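Wall painting with Tidia – frequently asked questions

Do I need to move my furniture?
Small things, yes, please. Big pieces can stay in the room. We pull them to the middle and cover them.

Which white should I choose?
It depends on your light. A cold white looks grey in a north room, so many customers take an off-white. Ask Etelka Pálfi for the colour cards, she will post them to you free of charge. 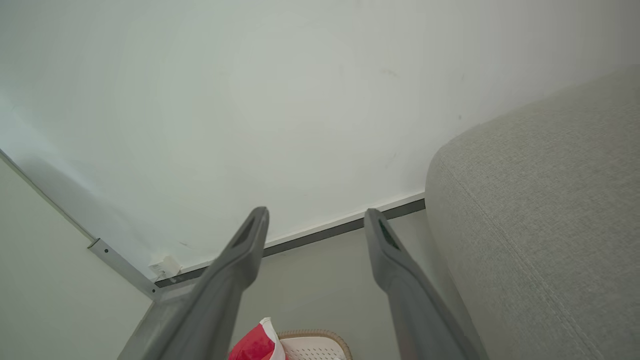 Off-white wall and dark grey baseboard behind a sofa.

Can you cover old scuffs?
Mostly yes. We wash the wall first, then we paint two coats. Deep holes are filled one day before.

How much does it cost?
One normal bedroom is $400, paint included. Ceilings are a separate price – write to us with your measurements.

When can I sleep in the room again?
After one night with the window open. If you are sensitive to smell, please wait longer.

How do I book?
Call Gergely Szűcs at the office, extension 109. Bookings for March are already open.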